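Can a robot put shoes away yet?

Posted in Home Tech Help by mudroom_mess, 8/26/18

Ok so quick one, typing this on my break. We have 2 kids, a dog, and a front hall that is basically a shoe pile. Robot vacuum is useless there, it shoves a flip flop into the corner and then cries for help. I already pay for one machine and I end up bending over to clear the floor for it. Kind of defeats the point.

What I want – something that picks up shoes and puts them on the rack. That's it. Not folding laundry, not cooking. Does that exist? Would pay real money, not crazy money. Saw a thing from a company called Getden for $1,549 but the page is vague about what it can lift.

getdenowner_ish

Have not owned one but my brother in law sells them in Jidmont. It is a rolling cart with a tray. Follows you around, you put stuff ON it. It does not pick up anything. Save your money. Get a bench with bins and yell at the kids.

Drerneldale Dan

I work on the floor at a parts warehouse in Drerneldale and we have arms, so I can tell you a little. Short answer no, not for a house.

Ours grab the same box off the same belt all day and they're great at it. Move the belt a few inches and somebody has to come fix it. Shoes are way worse then boxes. Soft in spots, stiff in spots, laces flopping, and it has to know left from right and which way the toe goes.

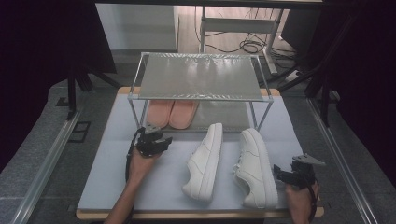 Sneakers are chunky so at least there's something to squeeze. Slides are flat and slippery and you want the pair side by side, toes out, without knocking the other pair off. You do it without thinking. A machine has to work out where to grab, how hard, how high to lift so it clears the shelf, and then let go without dragging it back out again. People are teaching them with hand held grippers now, a person does the chore over and over and the computer learns from it. Slow going from what I've read. Over 40 tries and it might still miss if you swap in a boot.

And thats on a table. Your hall has a dog.

If you want something that helps today, get an open rack, low, no doors, and set a no-go strip on the vacuum in front of it. Most apps have that now. Took me 9 minutes to set up on mine, most of it finding the password.

yap_lurker

what Dan said. also the Yap store has a boot tray with a tall lip, vacuum bumps it and turns around. we've had ours since April, dog chewed one corner, still works

mudroom_mess

Ok bummer but thanks. Did not know about the no-go thing, trying it tonight. Dan does the strip have to be straight or can it go around a corner? Our rack is in kind of an L spot.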